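Visit to Plallholm: the Tatura two-arm assembly kit

Dörte Ehlers and I went to the Plallholm site on April 21, 2018, to look at the Tatura kit before its trial period is agreed. Meinecke sells the kit and had two people on hand: Rüdiger Sauerland for the hardware and Kerstin Heitmann for the software and training. The open day ran in the main hall, but we had asked for a bench session and got one in a side room after the general talk.

The talk can be skipped by anyone who has read the product sheet. It covers the two arms, the wrist cameras, the control box and the service contract. The one new item was a change to the finger set. Fingers are now sold as a spare part and can be swapped with one hex key. Sauerland swapped a pair while we watched and was done well inside the time the manual allows.

At the bench we asked for peg-and-gear work, the closest match to the job we have in mind at Jingate. Our current fixture handles one gear size and needs a new nest for every other size. The kit is supposed to do without a nest.

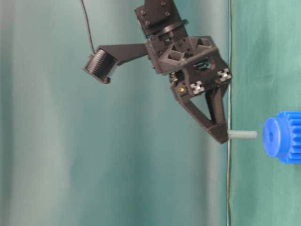

Gray peg lined up with the hub of the blue gear.

Alignment is the part that matters to us. The peg has to meet the bore nearly square or it will jam, and the fingers have very little to hold on a part this short. Heitmann explained that the approach is taught by hand: an operator guides the arms through the job, the runs are stored, and the control software is trained on them. Meinecke's own set for this task holds 1,266 runs. She thought a customer with a similar part could start from that set and add about 60 of their own. We would want that in writing.

Wiebke Kröger had sent a list of questions in advance. Answers as given to us:

Cycle time: 20 seconds for one peg, quoted for the demonstration task only. Slow against our fixture, acceptable for small batches.

Finger wear: no fixed interval. Sauerland advises a check at every shift change and wants the tips replaced in pairs.

Changeover: 30 minutes to load a stored task and run the checks, with a trained operator.

Camera cables: a weak point on the first version, by Sauerland's own account. The clips were changed in January.
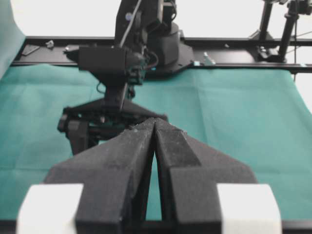
Mounting took up more of our time than planned. Spacing between the two arms has to be kept the same between teaching and use, and Sauerland measures it again after any move. Our benches at Jingate are bolted down, so that should be manageable - the low ceiling over bench two may not be. Ehlers has the reach drawings and will check them against the room plan.

Two points stay open. The price we were given leaves out the second year of service, and the safety file covers use with a guard only. Christos Kyriakidis will take up both with Meinecke. My own view is that a trial on the two smallest gear sizes is worth doing, provided the stored runs remain ours when it ends.

Contact: Jingate process engineering | Copyright 2018 Jingate | Back to top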